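Stop buying the clever gripper first

Opinion
July 4, 2021
14 comments | 83 shares

I have now spent most of a summer swapping hands on a robot arm, and I've come out of it with an opinion that will annoy the people who sell them. Buy the plain two-finger gripper. Put the money you saved into the camera, and then put the time you saved into learning what that camera can and can't show you.

I didn't start out believing this. When we set up the bench at Grudstead I was the one pushing for the Devetti hand, the one with the force sensing in each finger and the little web page where you can watch the curves go up and down. I loved those curves! I showed them to everybody who came through the door. It took me an embarrassingly long time to notice that I was looking at the curves after a bad pick and never before one, and by then the block was already on its side.

The Erkov gripper is the opposite kind of product. It opens, it closes, it has one setting for how hard, and the manual is two sheets stapled together (the second one is mostly about the warranty). I put it on expecting to take it off again by lunch. It's still on.

What changed my mind was how dull our failures were. I went back through the log of 69 missed picks with the fancy hand, and I wanted to find slips, crushed edges, the sort of thing a force sensor is for. Mostly the arm had just gone to the wrong place. A little short, or a little to one side, so that one finger landed where the block was supposed to fit between them. No amount of sensing in the fingertip fixes that, because the mistake was made while the hand was still up in the air. It's a seeing problem.

So that's where I've been working, with the camera down at the wrist and the dullest props you can imagine. One small blue cube on a white table, fingers open, and the question of how the arm ought to line up when the cube sits nearer one finger's side than the other. I could do that all day, and some days I have.

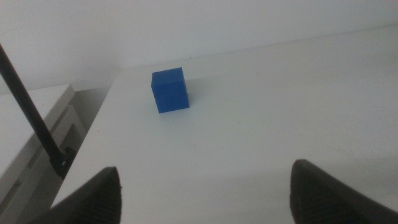
Svenja Hofstetter thinks I'm being unfair to the sensing hands. She wrote to me after an earlier draft of this went round: a wrist camera is fine until the fingers close, and then it's staring at the very thing it's holding and has no idea how firmly. Her feeling is that I picked easy objects and then declared the problem easy. Try it with a ripe plum, she said, and call me.

Fair enough, and I do owe her a plum. But I'd push back on one part of it. Most people asking me for advice aren't picking plums. They're starting out with blocks and boxes and bottle caps, on a budget, and they're being told that they need touch before they've got sight working. That's the order I object to. If your job is soft fruit, go and buy the soft-fruit hand, you have my blessing.

She's right about the close-up view, though, and I'll give her that without grumbling. Once something is between the fingers, the camera we use has a hard time. The near parts go soft, the far edge of the block is about the only line I'd trust, and a strong color throws a tint onto a white table that my first bit of code was quite happy to treat as more block. I lost a whole evening to a pink shadow. The fix was to quit asking the camera for everything at once. Let it do its job on the way in, take one more look after the fingers shut, and only ask that second look a yes-or-no question: is there something between them? It's a humble question, and a cheap camera can have a decent go at it.
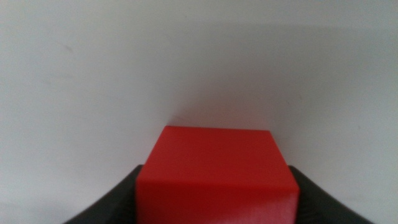
Red block between the fingers, from the wrist camera.

The other thing I'd spend on before a clever hand is the controller, and here I'm going to sound like somebody's uncle. We had the Gruber controller for 2 weeks and I was sorry to send it back — it had a real stop button where my palm expected it, and jogging the arm a hair to the left meant moving it a hair to the left. Our own one has menus. I've gotten used to the menus the way you get used to a door that sticks.

I know what the answer to all this will be, that prices on sensing hands are coming down and by next August I'll be eating my words. Maybe! I'd be glad to. I'm keeping the Devetti hand in its case on the shelf, and when I've got the arm going to the right spot every time I'll bolt it back on and see what it adds. I'm also going to buy some plums.

Comments (14) | Share this piece

Contact | Copyright 2021, all rights reserved | Back to top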